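Skip to content | Print this page | E-mail this report

Category: Student Projects > Home and Everyday Life

Does Folding on the Bed Save Any Time? A Report on the Fleltus Method

The Fleltus folding guide says that a shirt folded on a bed takes less effort than one folded on a table. The guide gives no numbers. Our group picked it for our term project mostly for that reason, and I will say up front that I did not believe it.

The guide's argument is that a bed is wide and the sheet "holds" the cloth. We compared it with the Moradi method, which wants a hard surface. Each fold began with the cloth dropped in a heap. 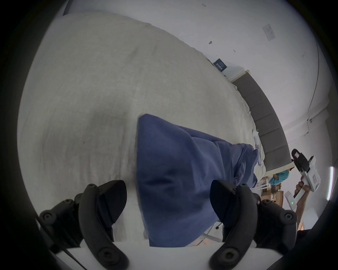 Fig. 1. Blue cloth on the bed, crumpled.

My first complaint is about the sheet. The guide's drawings show a bed as flat as a desk. A real sheet has creases of its own, and when you press a fold into the cloth you press it into the creases as well. Smoothing the sheet first helps, but then the smoothing has to be counted as part of the job, and the guide leaves it out.

My second complaint is the mattress. It gives under your hands, so an edge that was straight while you held it can shift when you let go.

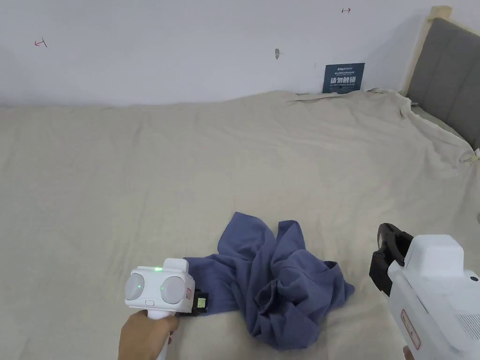 Poka commented on our draft that we were being too hard on the method, that most people fold on the bed because the laundry is already there, and that saving a walk to the table might matter more than a straight edge. That is a fair point, but it is a point about walking.

We planned four rounds on each surface, with a limit of 300 seconds per round. The bed total came to 567 seconds and the table total was lower. I would not make much of the gap – four rounds is very few, and we knew which result we expected.
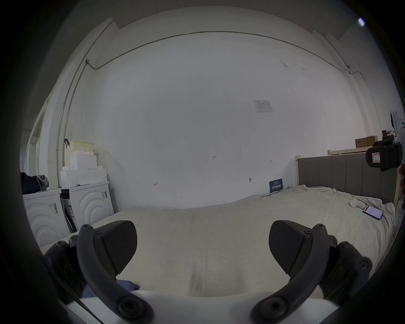
The Prokuno checklist, which we used for scoring, has a line for "clear work area" that we nearly skipped. I now think it is the most useful line on the page. Beds collect things. A phone lying on the sheet up by the headboard takes up room a sleeve could use, and it is easy to drag along with the bedding. The Fleltus guide assumes a bare bed from start to finish.

We did not test towels, fitted sheets or a firmer mattress. If another group takes this over in October, they should have someone outside the group do the timing.

Filed under: laundry, folding, household tests

This site uses cookies to remember your settings. Accept | Learn more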